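Drutden Housekeeping Course
Unit 2: Mug storage and the mug tree
Handout revised Aug 26, 2018

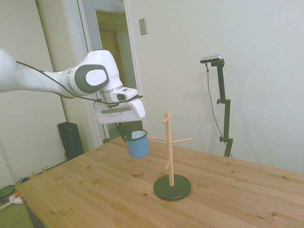

Why is a mug hung by its handle when it could be stacked?
Stacking puts the foot of one mug on the rim of the next, and rims are where enamel and glaze chip first. Hanging keeps rims clear of each other and takes up less of the worktop.

2.1 Parts
A mug tree has three parts: base, post and pegs. The base resists tipping. A wide, heavy base is preferred to a tall, narrow one. The post carries the load down to the base. The pegs project from the post, either level or angled upward. An upward angle holds the handle against the post end of the peg. A level peg depends on its length and on friction.

The tree used in this unit has a round black base and a pale wooden post with a small fork at the top. Two long pegs project left and right; a shorter one sits lower down. The mug is blue enamel with a white interior.

2.2 Loading
Load opposite pegs in turn. A mug on one long peg produces a turning moment equal to its weight multiplied by its horizontal distance from the post. A second mug of equal weight, at the same distance on the opposite side, cancels it. Short pegs produce a smaller moment and may be filled last.

Worked case: a mug of weight W hung 20 cm from the centre of the post gives a moment of 20W. The same mug at half the distance gives 10W. Compare the Flellton and Baláž patterns in the equipment list, which differ mainly in peg length.

2.3 Hanging a mug
Dry the mug fully, including the inside of the handle. Hold the body near the rim. Bring the handle level with the tip of the peg, pass it over the tip and slide it towards the post before letting go. Steady the base with the free hand if the opposite peg is empty.

2.4 Care
Wipe bare wood with a damp cloth and leave it to dry upright. Do not soak it. Check pegs for looseness each January. Replacement pegs are listed under Dradier, stock number 1404.

Reading for next session: Unit 3, plate racks.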